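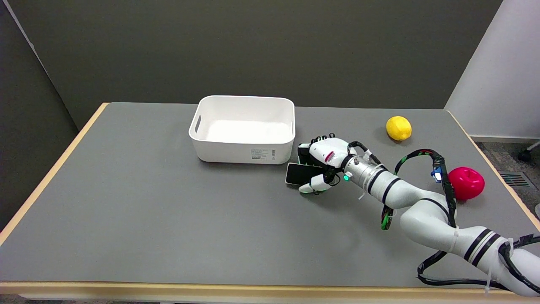 March, Trarnimcombe House, second floor. Kept by the duty supervisor.

Opened the floor at 7:40. The heating was already on and the corridor lights had been left burning overnight, which I have noted in the building log. Post collected from the front desk: one parcel for Agudelo, two letters returned from the old address, and the revised floor plan for the move.

The greater part of the day was given to the handling of personal items during the records transfer. Under the rule adopted last month, staff entering the records room place their telephones in a white storage bin on the gray table by the partition before they sign in, and take them back when they sign out. The rule is simple enough, but its first weeks have been untidy. Telephones have been left on window ledges, in coat pockets and, on one occasion, inside a box file that was then sealed and labeled. The file was opened again in the presence of two members of staff and the telephone returned to its owner.

I met Baltazar Cuautle at nine to settle the arrangement of the table. He proposed that it be kept clear of everything except the bin. I agreed. The sign-in book, the pens and the tray of visitor badges have gone to the shelf beside the door. He also asked whether the bin should have dividers. I was against this. Dividers collect dust, and those we tried in the old office were taken out within a week. Telephones are to be laid flat in the bin, screen upward, and are not to be stacked. Cases with cards in them should be closed before they are put down.

The product label on the front of the bin was discussed at greater length than it deserved. Mr. Cuautle would prefer it removed. My own preference is to leave it until we are certain that we are keeping this size of bin, as Rerkent will not accept a return without its label. It stays on for the present.

The transfer itself went forward. We have 2,305 folders to check against the old register before they can be moved to the Rolura cabinets, and the working target is 100 folders in a day. We met the target shortly before four. Of the folders checked, 6 had no matching entry and were set aside on the lower shelf with a colored slip in each. I went through them after lunch. Most appear to be duplicates made when the register was recopied. One holds correspondence that belongs with the property files and will have to be entered by hand.

Two chairs were moved out of the records room at midday to give more space for the carts. One cart has a stiff rear wheel and pulls to the left. Reported to maintenance; no reply by the close of the day.

A question was raised by the afternoon group concerning urgent calls. Staff who expect one may give the desk number to their families, and the desk will send someone to the records room. I have written this on a card and pinned it inside the door, above the light switch. The wording is mine and may be corrected if anyone finds it unclear.

The parcel for Agudelo was collected at 3:15 and signed for. The returned letters have been readdressed and placed in the outgoing tray.

I tried the new sign-in sheet during the last hour. The column for time out is too narrow for most people's handwriting, and the column headed "Remarks" was left blank by everyone, myself included. I shall ask for the first to be widened and the second dropped at the next printing.

Records room locked at 5:20. Key returned to the desk. Tomorrow: the property correspondence, the cart, and a further word with Mr. Cuautle regarding the label.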